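Notes from the Idisen bench

Friday we finally put the house rules for the two-arm cell on one page, and boy, it took more than 30 drafts! Rule one is my favorite: everything that goes into a computer has its own pocket in the tray, and if a pocket is wrong, you stop.

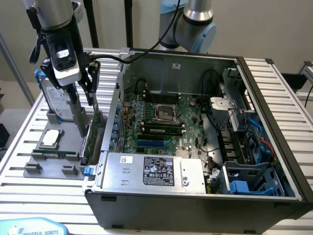 I used to let that slide, I admit it. Rule two covers grip force near a bare board (start low, go up in small steps, write each one down).
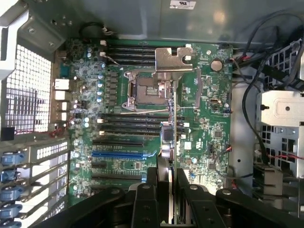 Gripper fingers holding a thin metal plate over the motherboard.

Rule three is about sharing space. One arm works over the case while the other waits clear, and the pendant stays where you can grab it.

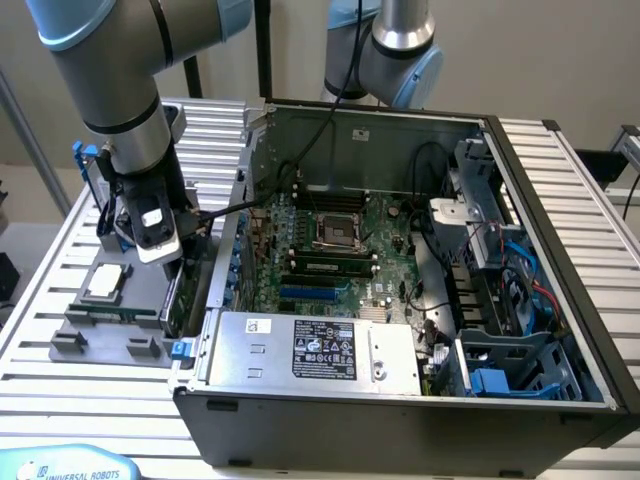
Coming up in October

The Motaung folks want to swap rule sheets with us, so send me your edits, messy ones too!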